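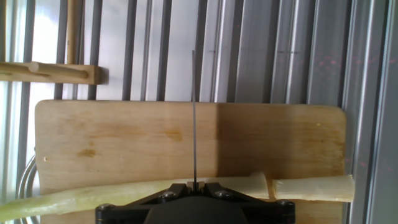 My sister says sourdough is a phase and I will be over it by the end of April, same as the ukulele. She told me this over the phone while chewing store-bought bread, and I could hear how soft it was.

2020-04-15

Day I-have-lost-track of the starter. It lives in a jar on top of the fridge and it is called Ulness, after the town we drove through once where everything was closed. Ulness has eaten more flour this month than I have. You feed it, it rises an inch, it sulks, you throw half of it away and feed it again. I had a boss like that.

Flour is the trouble. The Cladholm market had none again, only a shelf of cornstarch and a sign saying one per household, one of what it didn't say. I ended up ordering from Tam Mill, which sells online in 50 pound sacks or not at all. So there is now a 50 pound sack in the hall closet where the vacuum used to be, and the vacuum is in the bathtub until I think of something.

Loaf number five came out this afternoon. The recipe wants 700 grams of flour and a "confident hand." I had the flour. The dough went everywhere a dough can go, including up one sleeve and into my watch, and when I tipped it into the pot it landed on its side and stayed there. Baked an hour. It weighs about what a paving stone weighs and has the same give. Cut it with the good knife, then with the bad knife, which has teeth. The inside was gray and a little shiny, with one enormous hole in the middle where I suppose all the air had gone to be alone.

Ate three slices with butter. It was fine. It was better than fine toasted, but so is cardboard.

The cutting board has stains on it I can't shift. I tried salt and half a lemon, and then I had no lemon.

Read the Urkley baking forum until late. There is a thread on hydration that runs to 377 replies and by the second page they are no longer discussing bread. One man weighs his water twice. I went to bed feeling well adjusted and then got up again to check on Ulness, who had pushed the lid off.

Tomorrow: rye, if the sack can be moved. Also call sister back and tell her it went great.

Home | Diary | Archive | About | Contact

Recent entries
The vacuum and where to put it
Two walks and a long nap
Cladholm market, a complaint
Learning to cut my own bangs
Ukulele, for sale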